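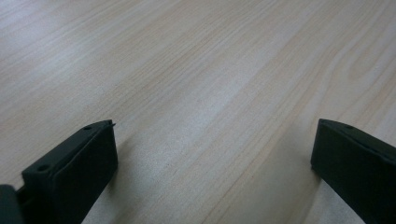 Broad beans have a short season and a long memory, and almost everyone I know over a certain age can tell you precisely which school dinner put them off. Mine came in a white sauce, grey and leathery, with the look of something that had been waiting for me since morning. It took me until my thirties to try them again, and I did it sitting at a table with a pile of pods I'd been given and hadn't the manners to refuse. It's the sort of job you want a good table for, in pale wood with a satiny finish, the grain running slantwise in fine lines and then going off into loops and arches near one corner, so that your eye has somewhere to wander while your thumbs get on with it. I ate the first bean raw, straight out of its fluffy bed, and it was sweet and green and a tiny bit bitter, a little like a pea that had been away to university. I ate rather a lot more before any reached the pan.

I've been trying to make up for lost time ever since, and this spring I spent a very happy few weeks pestering people who know more about the broad bean than I do.

Marlene Kettler has grown them on the same sloping plot for longer than she cares to say. She sows in autumn if the ground lets her and again at the tail end of winter, and she thinks the biggest mistake people make is to leave them on the plant. "They see a pod the length of their hand and feel proud of it," she told me, "and then they wonder why it tastes of flannel." She picks when the beans inside are no bigger than a thumbnail, and the scar where each bean joins the pod is still green or white. Once that scar has turned black the skin will be tough, and you're into a different sort of cooking altogether (a perfectly good sort, which I'll come to).

She also eats the tops. I had pinched out the growing tips of my own plants for years, to keep the blackfly off, and had thrown every last one on the compost. Marlene wilts hers in butter with a scrape of nutmeg, just as you would spinach, and they taste faintly of the beans to come. I went home and apologised to the compost heap.

Then there's the great question of peeling. I don't mean the pods, which obviously have to come off unless the beans are absolute babies, but the little greyish jacket on each bean. Some cooks won't hear of serving them with it on. Others think it's a fuss dreamed up by restaurants with too many junior staff. My friend Wakana Sakamoto, who cooks lunches at a small café called Clilitetti, is firmly in favour of taking it off, and she has a way of making it look like nothing at all. She drops the beans into boiling water for 2 minutes, tips them into cold water, nicks the skin with a nail and squeezes, and out pops a bean so green it looks painted. I'm slower. I was still on my first bowl when she'd finished her third and put the kettle on.

Where I've ended up is somewhere in the middle. Small early beans I leave alone. By the end of June I peel them if there are two of us, and if there are eight of us coming I hand out bowls and make everybody do their own — it's a surprisingly good way to get a shy guest talking.

For what to do with them, I turned to Eusebio Mamani, who grew up in the Andes eating broad beans in ways that had never crossed my mind. His grandmother toasted dried ones in a heavy pan until they split and went crunchy, and they were carried about in pockets and eaten like nuts. The fresh ones went into soup with potatoes, or were boiled in their skins and eaten with cheese and corn, everybody pulling the jackets off with their teeth. He was very polite about my mint and butter. He did ask, though, whether we ever did anything else with them, and I had to admit that on the whole we didn't.

So I have been doing other things. The older, blacker-scarred beans make a lovely mash: simmer them until they're soft, slip off the skins, and crush them with olive oil, garlic, lemon and more salt than feels decent. Spread it thickly on toast. If you've got a bit of hard sheep's cheese in the fridge, shave that over the top. Ilham Pangaribuan, my neighbour across the landing, fries hers with shallots, chilli and a spoonful of shrimp paste, and the smell of it comes under my front door on a Thursday evening and makes my own supper seem a very dull affair. She gave me the recipe on the back of an envelope with no quantities whatever, and I've enjoyed every wrong version I've made of it.

If you're buying and not growing, do look for pods that feel full and firm and squeak a bit when you rub them together. A few dark smudges on the outside don't matter. Very puffy ones are often hiding more fluff than bean, and you'll need far more pods than seems sensible in any case. I bought what I took to be a mountain of them at Isell market last year and ended up with one modest bowlful and a carrier bag of empties. The empties made a decent stock, I should say, simmered with an onion and some parsley stalks.

And please don't be snobbish about frozen. They're picked young, they're ready in minutes, and they've rescued me on many a wet evening in August when the garden ones had gone over and I wasn't ready to stop. I keep a bag behind the ice cubes all year round. Tip a few handfuls into a risotto right at the end, or warm them through with bacon and the last of the cream, and eat them out of a bowl with a spoon.

My plants are in flower as I write, black and white and smelling so sweetly that I keep finding excuses to go and stand next to them. Marlene tells me hers already have pods.

Words by Ruth Cuervo
Sun 17 May
Filed under: Food & Garden > In Season > Vegetables

© Thiele Magazine. Write to the kitchen desk via our contact page. Back to top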